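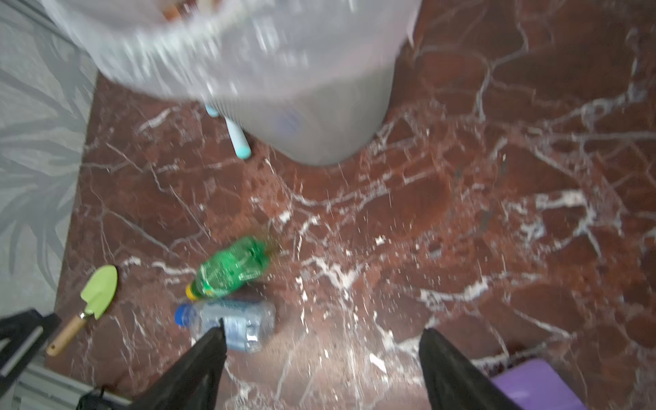
Werkstattbuch, Februar, 7:40 Uhr. Übergabestation 3, Fernkälte Drevari. Rücklauf heute früh wieder zu kalt, die Spreizung am Plattentauscher sackt ab, sobald Ventil V2 unter 20 % Öffnung geht. Kiran Malhotra hatte gestern den Stellantrieb im Verdacht, der läuft aber sauber durch. Vermutung jetzt: Sitz undicht. Boden im Foyer vor dem Technikraum ist rotbrauner Marmor mit heller Äderung, poliert - Werkzeugwagen also nur mit Matte darüber, auch für die kurze Strecke.

Differenzdruck primär über Nacht aufgezeichnet (Logger Horus, Kanal 2). Spitze 169 kPa kurz nach dem Anlaufen der zweiten Pumpe, danach stabil. Schmutzfänger gespült, wenig Rückstand. Isolierung am Bypass auf 40 cm geöffnet, Schwitzwasser an der unteren Schelle, Dämmung dort neu verkleben.

Ramiro Sarmiento fragt bei Pareck wegen des Ventilsitzes nach. Falls nicht auf Lager, nehmen wir den Ersatz aus der Station Cuesta, gleiche Nennweite. Auslegung der Station: 700 kW, davon wird im Moment nicht einmal die Hälfte abgerufen.

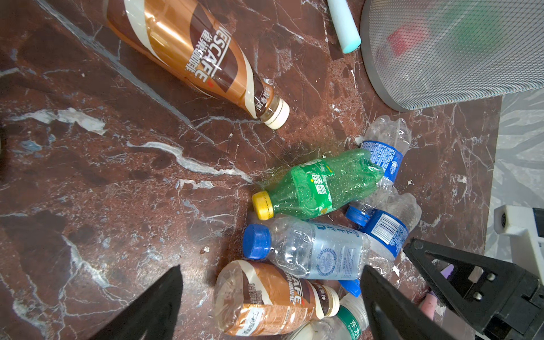

Flaschen auf dem Marmorboden, daneben der Drahtkorb.

Offen: Fühler T4 gegen Referenz prüfen, Reglerparameter vor dem Tausch sichern. Schlüssel Technikraum liegt bei Kiran.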